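So I promised I'd write up the fault, and it's August already, so I'd better get on with it before I forget the good bits.

For anyone new, I help out with the suturing rig at Wenstead, where we run two-armed practice on tissue with the software doing more and more of the driving. My part is mostly logs, coffee and swearing. The stitching itself is Florencio Garrido's department and he's far more patient than I am.
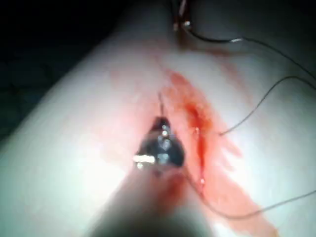

The first sign of trouble was a jaw that opened when it hadn't been asked to. We'd had a nice long run of it behaving (2,820 needle grabs in the log, I was quite proud of that number) and then the right arm let go halfway through a pull. No alarm, no red light, nothing. The controller was still cheerfully reporting "closed, holding" while the arm carried on moving as though it had the thread with it!

My first guess was the jaw cable, because my first guess is always the jaw cable. We swapped the instrument over, lost most of an afternoon to recalibrating, and got exactly the same thing again before dinner. Florencio was very kind about it. He only said "hmm" twice.

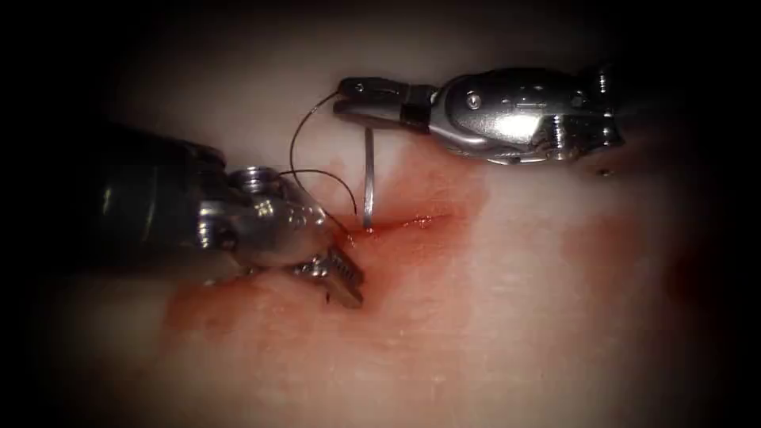
Both arms at the incision, with the thread in the right-hand jaws.

What we hadn't looked at was Tedalitz, the little program that passes messages between the planner and the arms. It had been updated the week before and, deep in the settings, the grip timeout had gone back to its default. If a grip message turned up more than 108 milliseconds late, the arm decided it had lost contact and relaxed the jaws. Fair enough, maybe, if you're holding a sponge. But it never told the planner, so one half of the system was sure it had hold of the thread and the other half had quietly given up. I found it at nearly 2 in the morning, reading the release notes in bed on my phone, and I may have woken the dog.

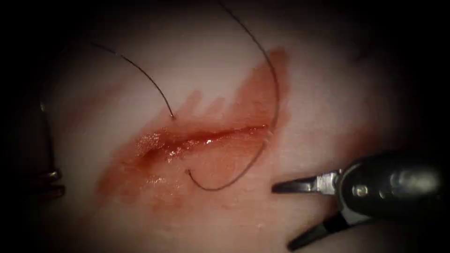

The fix is dull. Losing grip messages now stops both arms where they are, with the jaws left as they were, and a person has to clear it by hand. Hakala, who looks after safety for us, also wants the planner to check the measured jaw angle and stop trusting the last thing it was told. I grumbled about the extra work and then spent a whole evening colour-coding the new log page, so I can't have minded that much.

We still get the odd late message and I don't know why. Josard is lending us a different network switch to try, and if that doesn't sort it I'm going back to blaming cables.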